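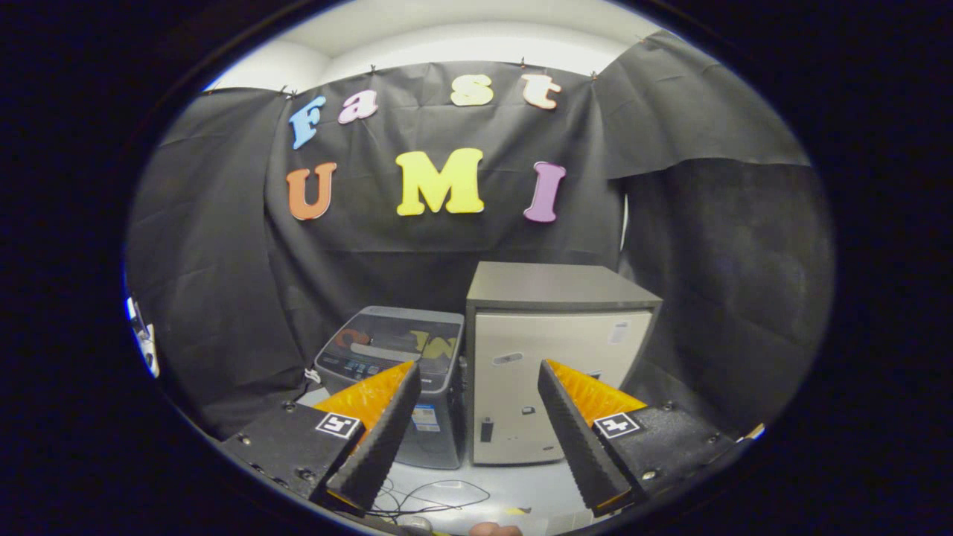 The washer room, with its black curtains and its seven letters.

By the time our group got to the laundry room on Friday afternoon we had already spent an hour on hinges. I like hinges as much as the next person, but I had come to Oltemine's open day for the washing machines, and I was starting to worry that Horácio Garcia, our guide, had forgotten they were on the program.

He hadn't. He led us down a corridor past the Ononex stand (free pens, good ones) and into a room hung with black cloth on the back and sides. The effect is somewhere between a school play and a very small funeral. On the back cloth, in chunky letters of the sort you might buy for a nursery, it says "Fast" and, underneath, "UMI". The F leans over as if it has had a long week. The M is bigger than everything else and knows it.

In front of all this stands a dark grey top loader with a glossy lid. Glossy is an understatement. The U and the M show up in it, a bit dimmer than on the wall, and a man from the Rarnness party used it to check his tie.

The talk was given by Naa Asamoah, who has run the home laundry side for two years and has plainly heard every joke there is about socks. She took us through loading a top loader properly: heavy things low and spread out, sheets in loose folds, never wound around the middle like a turban. I have been winding mine since college. She also wants people to leave the lid up for a while after a wash, advice my mother gave me for free and which I ignored with equal success.

Questions ran long. Dénes Mészáros wanted to know about towels, then about bath mats, then about a particular bath mat. Someone at the back asked what UMI stood for and got a leaflet. I have read the leaflet twice and can report that it covers parking.

What I would have liked was more time with the lid open and less with the slides in the corridor, where there is nowhere to sit and a draft from the loading door. Coffee was in the canteen afterward, decent, with a lemon cake that had gone by the time the hinge people let the second group out. If you go next year, ask to be put in the first group. The parking really is around the back, past the bike racks, and they lock the gate at six.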